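About Vemico

Vemico looks after grippers. We set them up, maintain them and repair them for workshops, labs and small production lines that don't have a technician of their own. Most of what comes through the door is two-finger tooling, both the kind bolted to an arm and the kind an operator carries by hand.

The company was started by Amerley Fiadzo, who had spent 12 years servicing packaging lines and kept being asked to look at end tooling on the side. She still runs the bench and signs off every job. The office work is handled from the same building, so if you call with a question about a repair, the person who answers can walk over and look.

What we work on

Our regular work is on Olturon and Mendetti units, and we keep spare parts for both. We also service the Noh hand-held gripper, including the older version with the long linkage. Other makes are welcome, but please send photos first so we can tell you whether we can get parts.

A standard service covers the fingers, the linkage, the pivots and the fasteners. We check that the fingers close square and meet at the tips, and that they open to the same distance on both sides. Cables and connectors are checked when the unit has them. Motors and control boards go out to a specialist, and we'll tell you before that happens.

How we check fingers

Fingers wear first, and they get looked at before anything is taken apart. The tool goes on the bench with the fingers wide open and nothing between them. We look along the top edges, then the inner faces, then the undersides, where fraying is easy to miss from above. 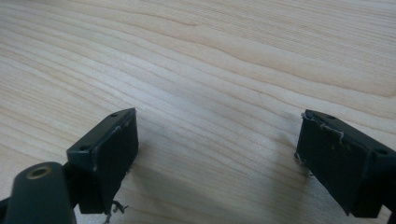
Vemico workshop, October

Both fingers on this tool need attention. There is pale scuffing where the top surface of the left finger meets its inner face, and a tangle of dark shreds hangs under its near corner. On the right finger a thin, pale line of material is peeling along the upper edge of the inner face, with more shreds at the bottom of the tip.

With wear of this kind we trim the strands back first, so that nothing gets pulled further, and then check how much sound material is left. If the inner face is still flat, the edge can be dressed and the finger put back into use. If it isn't, we replace the fingers as a pair. A new finger working against an old one tends to close crooked, and the tool comes back to us.

After that the linkage is cleaned and the pivots are checked for play. We open and close the gripper 80 times on the bench, go over the fasteners again, and write up what was done. The sheet goes back with the tool – keep it, as it makes the next service quicker.

Setup visits

We also do first-time setup at your site. A visit takes up to 2 hours per tool and includes showing your operators the daily check: wipe the fingers, look at the edges, close the gripper slowly and see that the tips meet. Please have the work surface cleared before we arrive.

Sending us a tool

Pack the gripper with the fingers open and don't tape them. Put a note in the box with your name, a phone number and what the tool has been doing wrong. Old fingers are returned with the job if you ask for them – otherwise we recycle what we can.

Repairs are booked in by job number. The current sheet started at 1289, so if your number is lower than that, your paperwork is in the old binder and we may need a little longer to find it.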